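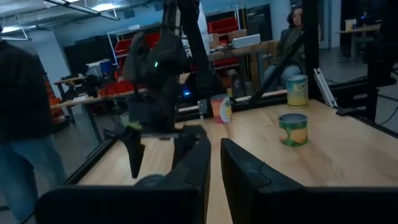 I keep this page for tins from our pantry project in Wivambridge. We started in January with one shelf, and now there are 269 tins in my list. Most of them are fruit, because Danuta Dudek gave us her mother's old recipe book and almost every cake in it begins with a tin of something.

I write a line or two for each one. Please do not expect great photographs, I am more interested in labels.

**The short ones**

Green and yellow is a very usual pair of colours for fruit, and the round yellow fruit on the front must do all the work. I like the short tins best. They hold enough for two people, they do not fall over in the bag, and in Loltdale market I paid 62 pence for one. The tall ones are better for the shelf, but they always hide the small ones behind them.

The pale wood of our table is good for looking at colours. On the old dark one, pink and orange labels looked brown — Jadwiga Wilczyńska told me this for months before I believed her.

**Citrus and leaves**
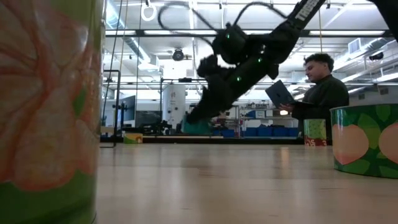

Citrus labels nearly always show the fruit cut open, with the lines going out from the middle like a wheel. Peach-coloured fruit is more often drawn whole, with leaves around it. I do not know who decided this, but Dariusz Brzozowska has collected labels for many years and he says it was the same when he was a boy.

Green is used very much as a background. It can be olive or dark, and with coral or peach on top of it the fruit looks sweeter, at least to me.

If you have a tin with a paper label older than 50 years, please write to Encarnación Esteban at the Lolleo reading room. She keeps the flat labels in folders, and the full tins stay with me. The next pages will be vegetables and fish.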